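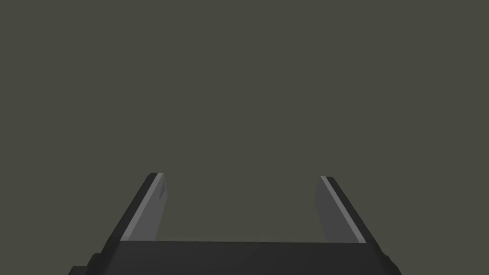
How does a robot know what to do with its fingers?

Think about the last time you picked up a mug of Milo. You probably didn't think about it at all! Your eyes found the handle, your brain worked out where your hand should go, and your muscles did the rest, all while you were chatting to your sister or looking for the biscuits.

A robot can't do any of that until somebody writes it some instructions. Those instructions are called software, and a good deal of it gets tried out in a pretend world inside a computer before it ever runs a real machine. The pretend world is called a simulation. It's a bit like a video game, and just like a video game it can be very plain. You can have a gripper with two flat grey fingers and nothing behind it but greeny-grey, and that's plenty for practising opening and closing.

Inmaculada Escobar writes this sort of software for a project called Cemell. Her program has a few jobs to do, and they go round and round in a loop.

The first job is looking, or perception. A camera picture is really just a big grid of numbers, and the program has to work out which numbers are a block and which are only background. If the whole picture is one colour, it should answer "nothing there yet", and getting a computer to say that properly is harder than you'd think.

Next comes planning. Say there's a block 63 millimetres wide. Are the fingers far enough apart to go around it? Which way should the arm travel so it doesn't bump the table on the way?

Then there's control, the part that tells the motors to move a tiny bit, checks what happened, and tells them to move a tiny bit more. Inmaculada's program does this check 25 times every second — faster than you can say "squeeze"!

In May she ran 199 practice grabs in one go while she ate her lunch. When a pretend block gets dropped, there's no mess on the floor, and she can start again by pressing 2 keys.

Try it yourself: put on a pair of oven mitts, shut your eyes, and ask a friend to talk you through picking up a sock. Your friend is the software, so they'll need to be very, very clear (and so will you, if you swap).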